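Nindinex trial review, minutes of 2019-01-07
Present: Rosalía Segura (chair), D. Whitcomb, P. Arrieta, L. Marsh. Absent: T. Boyle.

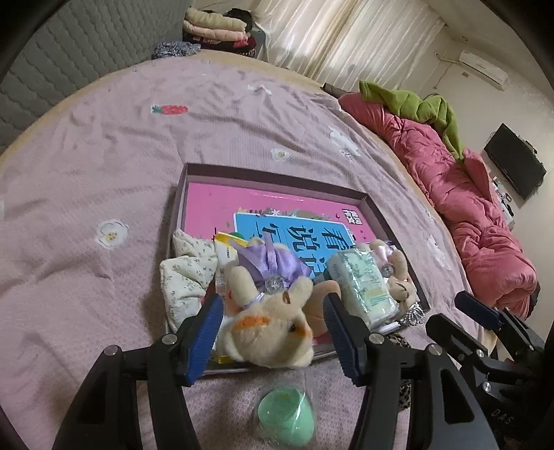
1. Previous minutes

Approved with one fix. Item 4 of the November minutes said the group had "agreed to lease." It had agreed to look at leasing. Whitcomb asked that the difference be noted, and it is.

2. Lilolel home tidying service

Marsh went over the offer again. Lilolel supplies a pair of hand-held grippers, a short training visit, and software that is meant to turn recorded tidying work into routines a home robot can follow. The price is 400 a month per household, with a trial of 30 days. The robot itself is priced separately, and we still don't have that price in writing.

Segura said the brochure talks about "any room, any item" and she would like to see that claim taken out or backed up. Real bedrooms have soft toys, a pack of tissues, something in slippery plastic, all sharing one box on a wrinkled sheet. A demo table with wooden blocks on it tells us very little about that.

Marsh replied that the fingers have ribbed pads and that the firm says these are good on soft goods. Segura asked good compared with what. Marsh did not have a figure.

Arrieta raised three points about clutter:
Clear plastic and shiny satin both throw reflections. Does the software cope, or does a person correct it afterward?
Plush toys change shape when squeezed. The sales sheet only gives results for rigid items.
Sorting a mixed box means deciding what belongs in it. The offer says nothing on who decides.

Whitcomb thought the grippers were the better half of the package and the software the weaker half. He would pay for the first without the second if Lilolel would split them. Marsh said they had been asked and had not answered.

3. Trial households

Lilolel wants 17 households. Segura said we can support 11 at most with the staff we have, and that a bigger number helps their marketing more than our review. Agreed at 11.

Discussion of what gets recorded in people's bedrooms. Marsh said the consent form covers it. Arrieta had read the form and said it covers storage but is silent on resale. The form goes back to Lilolel before any household signs.

4. Andard quote

Received late and not read by everyone. Whitcomb's first look: cheaper, no training visit, repairs by mail only. Held over.

5. Decisions

No lease signed at this stage. Vote was three to one, Marsh against — she feels the trial price will go up if we wait.

6. Actions

Marsh: robot price in writing, and results for soft items.
Arrieta: marked-up consent form to Lilolel.
Whitcomb: one-page comparison with Andard.
Segura: ask for the split price again, by letter this time.

Next meeting to be set once the letter is answered.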